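Shoe cupboard questions, answered

Nusrat Sikder, last updated Jun 15, 2025

I get a steady trickle of messages about shoes in cupboards (my most popular subject, somehow), so I've put the usual ones on one page. If yours isn't covered, leave a comment and I'll get to it.

Do I need a proper shoe cabinet?

No! I lived with one in our old flat in Clarkside, the tip-out sort, and my husband's trainers never fitted in it. An ordinary cupboard with two doors, a drawer on top and a shelf you can shift up or down does the job for me. You want to be able to open both doors fully, so measure your hallway before you buy anything. I paid 125 pounds for mine and the delivery to Brernville was extra, which I'm still cross about.

How far apart should the shelves be?

Low trainers don't need much height at all, ankle boots need more, and wellies are best on the floor somewhere else. Start with one pair on the bottom and see how much air is left above it.
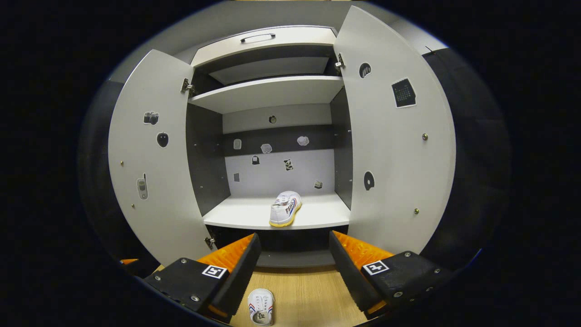 If there's a lot, move the shelf down a few holes and you might squeeze in another one. Hang on to the spare shelf pins, too. I keep mine in an envelope in the drawer with the shoe brushes.

Toes in or heels in?

I go toes in, heels towards the door, so I can hook a finger in the back and pull. My sister does it the other way and says it looks nicer. It's your cupboard, do what you like.

Should I take the laces out before I put shoes away?

For everyday ones, no, life's too short. For canvas or mesh pairs that I'm putting away until August I do take them out, and I wash the laces in a little bag with the towels. You can get at the tongue properly with a soft brush once they're gone, and the eyelets are easier to wipe round.
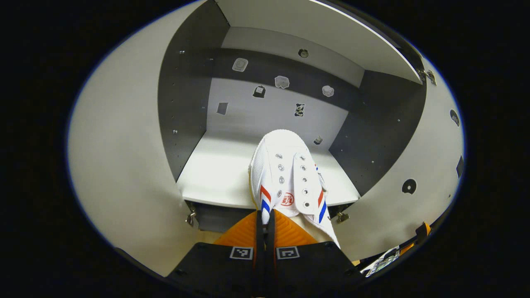

White trainer with no laces in, metal eyelets on show.

What do you clean white trainers with?

Warm water, a drop of washing-up liquid and an old toothbrush. I tried the Maltel foam after everyone raved about it and couldn't see any difference on mesh. Stuff them with kitchen paper and let them dry right through before they go behind a closed door, or the whole cupboard will smell.

Can I let the children put stickers inside?

I would. They're out of sight when the doors are shut, and a hairdryer on low for a minute usually loosens the glue. Try a corner first if your panels are the papery kind.

Where do you get spare shelf pins?

I got a bag of 50 from Siddiqui, the hardware shop by the station. Take an old one along, they come in more sizes than you'd think.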